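Small Habits for a Calmer Kitchen (and a Calmer You)

Posted 12 Aug 2020

I used to think peace of mind lived on a meditation cushion. I still love my cushion! But most of my day is spent in the kitchen or the back room where I mend things, and if I'm grinding my teeth over a stuck drawer then all that lovely breathing before breakfast hasn't gone very far. So this page is my collection of household tips for people who are trying to live a bit more gently. Some are properly practical, some are more about the head, and quite a few are both at once.

Start with one drawer

Please don't do the whole kitchen. I did that one January, had everything out on the floor by ten in the morning and cried into a colander. Pick the drawer that annoys you most, the one that jams on the potato masher, and tip it out on a tea towel. Wipe the inside with warm water and a drop of washing-up liquid, then dry it properly before anything goes back in. Rub a candle stub along the runners if they're wooden. It glides like anything afterwards, and you get that little lift every time you open it.

Anything you haven't touched for a year goes in a box with a lid. Put the box somewhere awkward, like the top of a wardrobe. If you haven't climbed up for it after 30 days, pass it on. I've found this far kinder than asking myself whether a garlic press brings me happiness, because on a tired day nothing does and I'd throw out the kettle.

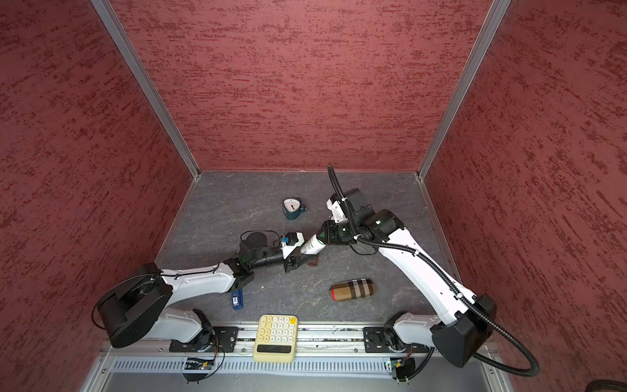 The kettle minute

A kettle takes a few minutes to boil, and I used to spend them scrolling. Now I stand with both feet flat, drop my shoulders and listen to it. First the ticking, then the rumble, then the big rolling boil. It's a tiny practice and it has done more for me than some weekend courses (sorry, weekend courses). If you can't bear to stand still, wipe one thing. The top of the toaster, the handle of the fridge, the sticky bit round the honey jar. One thing only, and then make your tea.

While we're on kettles, descale yours! Half white vinegar and half water, bring it to the boil, switch off at the wall and leave it for an hour. Pour away, rinse, boil once with fresh water and pour that away too. In a hard water area like Esbridge I do it every few weeks. Tea tastes brighter straight away.

Sharp knives, soft hands

A blunt knife makes you push, and pushing is when it slips. Gareth Stockdale, who taught the evening class I went to, had us sharpen with our eyes on the stone and our mouths shut, and I've kept it up ever since. Soak a water stone until the bubbles stop. Hold the blade at a low, steady angle and take long strokes from heel to tip, the same number on each side. I do 9. If you lose count, start that side again without telling yourself off. That last bit is the real lesson, I think.

Rinse the knife, dry it at once and keep it in a block or a sleeve. Loose in a drawer it will go dull again in no time, and it will find your fingers as well.

Wooden boards and spoons

I adore this job. Save it for an evening when you feel frazzled.

Scatter coarse salt over the board, cut a lemon in half and scrub in circles with the cut side. Leave it five minutes, scrape off the grey sludge, rinse quickly and stand the board on its edge overnight. Next day rub in food-grade mineral oil with an old cotton rag, going with the grain, and leave it a few hours before you wipe off what hasn't soaked in. Do the spoons at the same time. A 500 ml bottle lasts me ages.

Don't use olive oil. I did for years and wondered why my spoons smelt like an old chip shop. 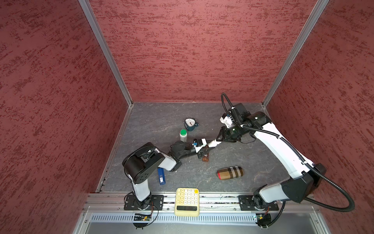 When something breaks

I dropped my favourite bowl in the spring, a blue one from a potter up at Tiltach, and I was amazed by how quickly the old voice came back. Clumsy, careless, can't be trusted with nice things. You may have one of those voices too. What I do now is put the pieces in a shoebox and walk away for a day. The bowl can wait! The next afternoon I can look at it as a repair, and I'm far better company for myself.

For things you won't eat from, a two-part epoxy is grand. Do a dry run first so you know which piece goes where, and number them in pencil on the inside. Mix small amounts, use less than you think, and hold the join with masking tape or stand the whole thing in a bowl of uncooked rice while it sets. Scrape off any squeeze-out with a blade once it has gone rubbery. A mended bowl can hold keys, bulbs, buttons or nothing at all. Glued ones are for looking at, so keep food out of them.

The back room bench

Same rules as the kitchen, really. I finish every session by putting five things away. Five is small enough that I never argue. Screws go in jam jars, and I've screwed the lids to the underside of a shelf so the jars twist up into place. Glue bottles stand upside down in an old mug, with their caps on tight. Oily rags get laid out flat outdoors until they're completely dry and stiff, and never go in the bin scrunched up, as linseed oil can heat up by itself and catch fire.

My friend Vignesh Varma keeps a pencil on a string tied to his vice. I copied him and haven't hunted for a pencil since.
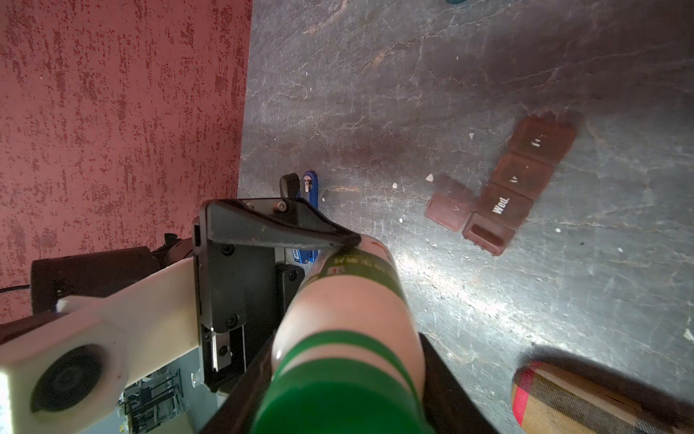 Washing up as a practice

Very hot water makes me rush, so I run it comfortably warm and wear gloves for the greasy pans. Glasses first, then cutlery, then plates, then anything with burnt bits. For burnt bits, cover the bottom with water, add a heaped spoonful of bicarbonate of soda, simmer ten minutes and let it cool. Most of it lifts with a wooden spoon. (Not for aluminium pans, it turns them dark.)

I try to feel each plate as I hold it. Some nights I manage two plates before I'm off planning an argument with my sister. Two plates is fine, and I start again at the third.

A last one for the evening

Before bed, clear one patch of worktop, about the size of a tray, and put out your cup for the morning. Leave the rest if you're tired. Coming down to that one clear patch feels like somebody was thinking of you.

Next time I'll be doing linen cupboards and moths, so do send me your lavender tips.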